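Rerwood Home Help
Home > Kitchen and dining > Storage

Keeping fruit and odds and ends in wicker baskets on a white desk: marks, labels, ripening

Posted by Natanael Xavier
Saturday, 28 views

We have a small white desk against the wall that has turned into the place where everything gets put down. I bought two wicker baskets from the market at Brito to sort it out. One is meant for fruit and the other for tape, string and whatever else comes out of people's pockets. The fruit one has the word "fruits" in front of it so that people use it, which they mostly do, although the odd apple still gets left next to it. 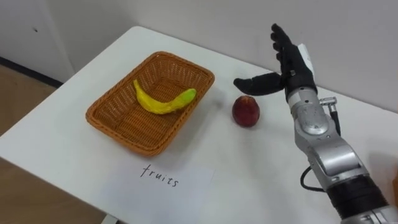 Banana in the basket, one red fruit on the desk beside it.

I have three things I'd like advice on.

First, does the basket need a liner? I had a plum go over in a basket at my last place and the juice got right down into the weave. I never got it clean and it went in the bin.

Second, is it all right to keep bananas and apples together? My mother always kept them apart and I can't remember why. We buy a few of each and they usually get eaten by midweek.

Third, will wicker scratch a white top? The surface is matt and shows everything. The baskets get pulled about a fair bit, and I'd like to sell the desk in decent condition when we move.

I don't want a plastic bowl, I have been told to get one already.

Fusosier
1,701 posts

Taking them in order.

Liner: yes, but keep it thin. A folded tea towel or a piece of kitchen paper is enough. It catches the juice if something splits and you can change it when it looks grubby. Don't use a plastic bag or cling film, as the fruit sits in its own damp and goes mouldy underneath where you don't look. If juice does get into the weave, use an old toothbrush with warm water and a very small amount of washing-up liquid, then wipe with a clean damp cloth and leave the basket upside down somewhere airy overnight. Don't soak it and don't put it on a radiator. Wicker that dries too fast goes brittle and the rim is the first part to start coming apart.

Bananas and apples: your mother was right if you want them to last. Both give off a gas as they ripen (ethylene) and it speeds up whatever is next to them. In an open basket in a room with some air moving through it, the effect is a lot less than in a closed bag or a drawer.

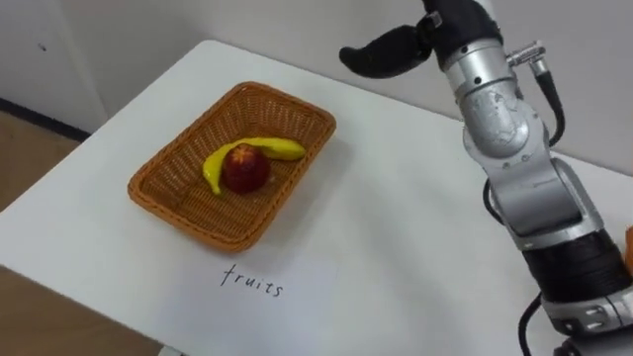 If you are getting through them by midweek I wouldn't bother separating them. Buy the bananas a little green and the apples firm. If you find the bananas are spotting before you get to them, move the apples to the fridge, where they keep much longer anyway. Pears and avocados are worth keeping away from bananas unless you want them ripe in a hurry. Turn the apples over when you top up the basket and take out anything with a soft patch.

Scratching: wicker itself is fairly soft, but the cut ends on the underside can be sharp, and grit gets trapped in the weave. Turn the basket over and run your hand across the bottom. Trim anything that sticks out with nail scissors, then stick four felt pads at the corners. They don't stick well to a rough surface, so a dab of craft glue helps. Lift the basket when you move it and wipe under it once a week.
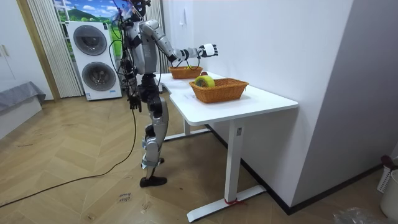
For the tape and string basket you don't need a liner, but I would stand rolls of tape on a bit of card. The sticky edge picks up fluff and bits of wicker, and on a warm day it can leave glue on the weave that is a nuisance to get off. Keep that basket at the other end from the fruit if there is room. People drop things in whichever one is nearest, and you end up with drawing pins among the apples.

danon_2

I just keep mine in the fridge. Bananas go black but they are fine inside.

On the lettering, be careful if anyone ever writes straight on the desk top. A proper marker will sink in on some matt finishes. Ours was in thin black pen and it took surgical spirit on cotton wool and 2 goes to shift it, and there is still a slightly shiny patch where I rubbed. Try a corner round the back first. I use a slip of paper now with a bit of masking tape on the underside.
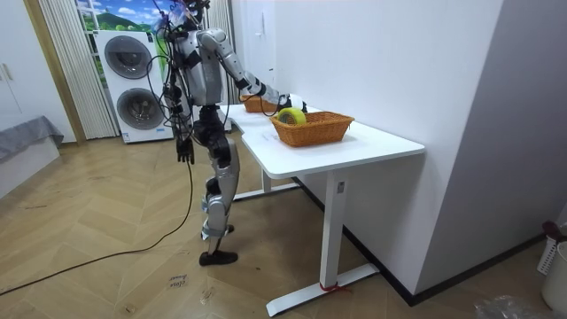
Also if it is a desk with the long flat feet, get the hoover in behind them when you have the baskets off. Ours collects onion skins and I don't even keep onions on it.

Can't help with selling it. I got 96 pounds for a similar one last October, but it had a drawer.

Natanael Xavier

Thanks both. I've ordered felt pads and put a tea towel in the fruit one for now. Had a feel underneath as suggested and there were two ends sticking out near one corner, so those have been trimmed. Will leave the apples where they are and see how they do until next weekend.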